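The owner of the small stationery shop Damasceno, in Waltow, has been selling writing paper and desk things for nine years. We met before opening time, and she began at once with her favourite subject: trays.

"People buy a box with a lid, and then everything disappears in it," she told me. "An open tray is more honest. You see your things, so you use them."

She prefers wicker, always with long compartments. Cards may lie flat beside it until they are written.

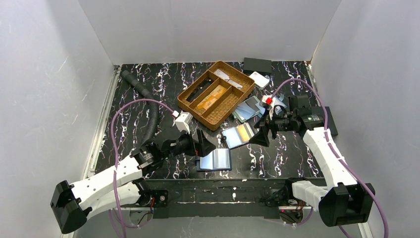
A woven wicker tray with long compartments, on a black marble-patterned top.

Does she tidy every evening? She laughed. "Every Wednesday, for 60 minutes. I take all out, I wipe the tray with a dry brush – never water – and I put back only what I used."

Her next order comes from Fliken, three trays in a darker brown. One of them, she admitted, is already promised to her own kitchen.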